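Trellside Boards > Family Life > Growing Up Then and Now
Topic: Things we did for hours as kids that our own kids can't make sense of

marigold_and_mud
I was cleaning out the hall closet at my mother's house last weekend and found a shoebox full of cassette tapes with my handwriting on them, and I have been useless ever since. For most of fourth and fifth grade I ran a radio station out of my bedroom. I was the DJ, the weatherman, the lady with the recipes, and all of the callers. My little brother was sometimes allowed to be a commercial. I made up a town for it to broadcast from, with a river that flooded whenever I needed some news, and I kept a notebook of who lived there so the callers wouldn't contradict themselves.

I played one of these for my daughter, who is eleven, and she listened very politely for maybe a minute and then asked me who it was for. I said it wasn't for anybody. She said, "But who was going to hear it?" and I said well, Uncle Petey, I suppose, and she gave me a look like I'd told her I used to eat paste. (I also used to eat paste.)

So I want to hear yours. What did you pour hours and hours into as a kid that your own children just can't see the point of? I don't mean "we drank from the hose." I mean the strange private projects.

dovcombe_dan
Oh, I love this. I had a bus company. We lived in Dovcombe on the old number 39 line, and I was so taken with that bus that I drew up timetables for a rival one that went down the alleys behind the houses. The bus was my bicycle. I had tickets, a punch, a lost and found (one glove), and a complaint form, and my grandmother filled in the complaint form regularly because she said service had gone downhill. I ran it on schedule all one summer whether or not there were passengers, and there were hardly ever passengers. I can still tell you I was due behind the Hendersons' garage at ten past.
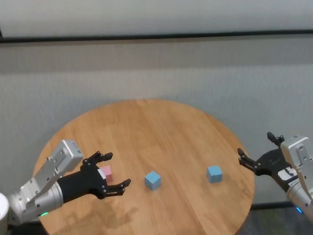

My son is fourteen and he was interested right up until he asked how I knew where the bus was without a phone, and I told him I was the bus. He's a good kid and he thought about that for a while. Then he asked whether I'd had friends. I did have friends! They just didn't want to ride to the end of the line, and I can't blame them, it was the Hendersons' compost.

quietly_knitting
I copied out the phone book. I don't have a good reason to give you. I was nine, I had a new pen, and I liked the names. I got through most of the B's before I caught the chicken pox and lost my momentum. My mother kept the pages and she brings them out when I have company over.

raltport_ruth
I'm going to be a bit of a wet blanket here, and I hope it's taken in the spirit I mean it. I teach third grade in Raltport and have for 18 years, and I promise you children still do this. They do exactly this. I have a boy right now who is writing the complete rules of a sport played by moles. He has an injury list. I have a girl who holds funerals for crayons, with a printed order of service, and she is very strict about who may attend.

I think what happens is that we remember our own from the inside, where it all made sense, and we look at theirs from the outside and see a kid staring at something. Marigold, I'd bet you a pie that your daughter has a notebook somewhere you haven't been shown.

marigold_and_mud
Ruth, you may well be right about the notebook, and now I'm going to be unbearable until I find out. I won't go looking. I'll just hover.

hank_of_the_porch
I'd like to agree with Ruth but I don't, or not all the way. I've got four grandkids and they're bright and sweet and I wouldn't trade them, but the thing they've never had is a really long, dull afternoon. We had whole afternoons where the television was showing golf and it was raining and your cousins had gone home. I built a post office in the crawl space because there was not one other thing to do on this earth. My grandson gets as far as being a little bored and then somebody hands him something, and most of the time that somebody is me, so I'm pointing the finger in my own direction too.

What happened to the post office is that I delivered my father's actual mail to the dog. That was the end of the post office.

raltport_ruth
Hank, I'll give you the boredom. I will give you that one freely. I still say the moles boy would have written his rules in the middle of a parade. But yes, when we have indoor recess and the tablets are charging, there's a sort of grumbling for the first while and then somebody turns a chair upside down and it's a ship. I wouldn't mind more of that, and I don't think their parents would either, if they could stand the grumbling part.

Njoroge Lyimo
Hello all. I usually only read, but this one has brought me out. When I was a boy I collected sounds, and by that I mean I listened to them and wrote them down in letters as best I could. I had an entire exercise book. A gate was one thing and the same gate in the rain was another. I numbered them, and the last number in the book is 2,830, though I have to confess I skipped ahead more than once so it would look more impressive to my sister. She wasn't impressed. She pointed out that I had written down our uncle's sneeze on several different pages with several different spellings, and I told her those were different sneezes, and I stand by it.

I read some of it aloud to my two daughters last December when we were all shut indoors with colds. The older one wanted to know why I hadn't simply recorded them. I explained that we had nothing to record with, and she was so sorry for me that she patted my arm. But the younger one took the book away to her room, and the next morning there was a new entry in it, in purple. It was me, snoring. The spelling took up most of a line.

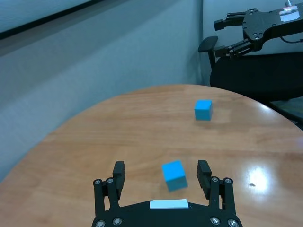
Photo: Yimer

I suppose I'm standing between Ruth and Hank on this. The older one truly didn't see it, and she had every chance to. The younger one didn't need anything explained to her. I was the same with my own father, who whittled spoons we had no use for and lined them up on the windowsill, and I remember thinking as a boy that it was the saddest hobby a man could have.

quietly_knitting
Purple ink! I had to get up and walk around the kitchen after that one.

dovcombe_dan
Njoroge, please, how do you spell a gate in the rain?

Njoroge Lyimo
Dan, I have looked it up for you. It begins with eight e's and there's a k at the end that I underlined twice. The dry gate has no k.

sassafras_jo
I'll put in a vote on the other side, if there's room. I think a few of you are being awfully kind to your younger selves — I know what I did for hours as a child and it was horrible. I had a detective agency and what it did was follow my sister. That was the whole agency. I had a file on her as thick as a sandwich. I wrote down what she ate and who she called, and when she found it she didn't speak to me for a month, and our mother took her side, as she should have. If my kids did that now I'd be mortified. So when they don't "get" it, I'm relieved.

hank_of_the_porch
Jo, did you ever crack a case?

sassafras_jo
She was sneaking out to choir. She'd told all her friends she quit because it wasn't cool, and she was going in by the side door. I had it solved inside of a week and never told a soul until her wedding, when I told everybody.

marigold_and_mud
Well, I promised myself I wouldn't go looking, and I didn't, but I did leave the tape player out on the kitchen table with a blank tape beside it and then made myself scarce in the yard for a good long while. When I came back in it had been moved upstairs. The door was shut and I could hear her doing a voice. I couldn't make out one word of it and it's taking everything I have not to stand in the hallway.

Ruth, what kind of pie?

raltport_ruth
Peach, if you can still get them. And that's a tape, not a notebook, so I think I may only be owed half.

quietly_knitting
Give her the whole pie, Marigold.

marigold_and_mud
Edited September 21, 2024, to add: I've been told at supper that there will be a weather report tomorrow and that I may be a caller, but I have to stay on topic. The topic is geese. I'll be up late preparing my remarks. Keep the stories coming, please, I'm reading every one, and if anybody else out there had a bus line or a post office or something of that sort I'd dearly love to hear how it was run.

dovcombe_dan
Tell her the alley bus is running on time and to look out for the glove.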